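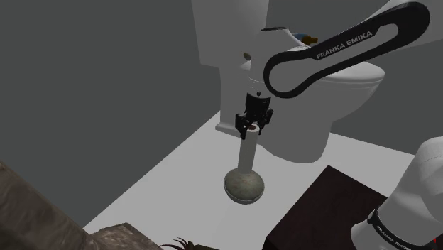
4.2 What people will and will not lend

Most writing on borrowing between neighbours deals with ladders, drills and, in the older studies, sugar. Our diaries from Ponholm and Berge suggest that this gives a flattering picture. People lend ladders gladly and mention it for weeks. The awkward part of the household lives lower down, in the cupboard under the basin, and it is here that the rules become interesting.

The 19 households who kept diaries through April agreed on very little, but they shared a strong view of the toilet plunger. With its straight handle and wide, dome-shaped cup (Figure 1), it is a simple thing, cheap to replace and hard to break. By the usual account of lending (Bainbridge and Kong), such an object ought to move freely from door to door. It hardly moved at all. Four households admitted to asking for one during the month, and three of them went to a neighbour they did not much like. Joanne Bainbridge, who coded the diaries, first marked this as an error and rang all three to check. They were quite clear. One does not wish to be thought of in that way by a friend.

Returning the item proved harder than asking for it. A borrowed cake tin comes back with something in it, and several diarists worried at length over what the equal gesture might be. One bought a new plunger and gave that back, keeping the old one, so that the lender came out ahead and both parties had to pretend otherwise. Another left it on the step after dark with no note.

The lending shelf at Wevier, which holds up to 200 items, offers a partial check. Its ledger has 3000 entries, most of them for carpet cleaners and folding chairs. The plunger appears once, signed out in handwriting that Sang-wook Kong and the first author were unable to read, and we suspect we were not meant to. We return to the question of shame and signatures in Section 5, where the wallpaper steamer behaves much more as theory would like.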